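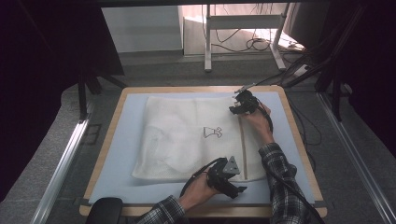

Figure 2. Mesh laundry bag laid out on the worktable. The zipper strip runs along the right portion of the bag; the small garment outline is near the center.

18/04/2020
Closano Household Textiles Unit, Irnberg

3.2 Laying out and inspecting the bags

The bags covered by this section were collected from shared laundry rooms in Irnberg during August. A total of 2,073 bags came in. Bags with a missing slider, a cut panel or a stain that hid the mesh were set aside at intake, and 2,000 went on to inspection. All of the figures in Section 4 refer to the second group.

A mesh bag is an awkward item to measure. It has no stiff part apart from the zipper, and it keeps the shape in which it was last stored. A bag that has been stuffed into a drawer will pull back toward that shape when the hands are taken away, and a panel measured in this state reads short. The earlier Ellwood procedure dealt with the problem by hanging the bag from two clips and measuring from top to bottom. We tried this in the pilot and dropped it. The weight of the zipper drew the mesh down on one side, and the same bag gave different widths depending on which end was clipped first.

The procedure used here keeps the bag on a table throughout. The worktable has a pale blue top with a light tan border (Figure 2). The blue matters for the inspection, as white mesh on a white surface hides small breaks. The bag is set down with the zipper strip toward the right of the table and is then worked outward from the middle until it forms a rough rectangle. Corners are treated last. A corner on the zipper side is held while the opposite corner is eased out, and the pull is kept in line with the zipper. Pulling across it opens a pucker beside the tape that takes some time to settle.

Soft wrinkles are allowed to remain. In the pilot, pressing them out with the flat of the hand stretched the mesh, and the bag shrank back while the reading was being written down. A bag is accepted as flat when its outline is stable and no part of one edge lies on top of another. Creases inside the outline are noted but not corrected.

Both ends of the zipper are then checked by touch and by eye. Most of the damage recorded in the pilot was at the ends, where the tape is sewn into the side seam and the mesh is gathered under the stitching. Printed marks, where a bag has one, were used as a reference point for orientation. They were not graded, although cracking of the print was entered in the remarks column.

3.3 Reading the mesh

Mesh condition was graded on three areas of each panel: beside the zipper, at the center, and along the hem farthest from the zipper. The grader looks for broken strands, for openings that have lost their shape, and for areas where the rows have drifted out of line. In a sound panel of the round-hole type the openings sit in offset rows and are uniform in size, and a single drawn opening stands out against its neighbors.

The main source of error is doubled fabric. Where the panel folds over itself, the holes of the upper layer fall across the strands of the lower one. The openings look denser and grayer, and ripples of light and dark appear that belong to neither layer. A grader who reads the panel along such a fold can easily record distortion where there is none. Distance has a similar effect on a panel that has been lifted at one side: the near openings look large and distinct, while the far ones run together into a dotted texture. For both reasons no grade was accepted from a folded or lifted part. If a fold was present, the panel was opened and laid down again before the grader went back to it.

Shadow was used as a simple check. A panel that is off the table throws a soft gray band along its lower edge, and the band narrows as the fabric comes down. Graders were told to wait until the band had gone. This added little to the time per bag and removed most of the disagreement between first and second readings.

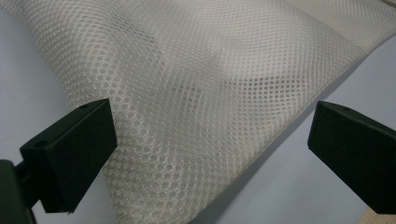
One reader of the draft objected that folds are part of normal use, and that a bag graded only when flat has been graded in a state it hardly ever reaches in the wash. The same reader asked whether wear might gather along the creases themselves, in which case opening them out would hide the pattern that the study should be looking for.

The point is a fair one and we have answered it in part. Crease lines noted during layout were kept on the record sheet, and the grader marked whether any fault lay on one. The sheet does not say how the crease came about – a fold made in storage and a fold made in the drum leave the same line. We therefore report faults on crease lines as a separate count and draw nothing from them about cause. A wash trial with bags folded in a known way would be needed to settle the matter, and this was outside the present work.

Two further limits should be stated. The first is the light. The table stood in the same position for all sessions, but the room has daylight, and faint faults were easier to find on bright mornings. The order in which bags were drawn was random, so the effect should be spread evenly over the grades. The second is the mesh type. Fine netting and open round-hole mesh were graded on one scale, and a broken strand is a smaller fault in the first than in the second. The Wubshet scale separates them, but it was written for curtain fabric and has no entry for zipper tape. We kept the single scale and list the mesh type beside each result.

Bags that changed grade between the first and second reading were given the lower grade. No bag was read more than twice.

Related items
Zipper tape failure in small laundry bags: pilot results
The Ellwood hanging method: notes on repeat readings
Storage creases in light household netting
Using the Wubshet scale outside curtain fabric
Closano record sheet for mesh goods, revised version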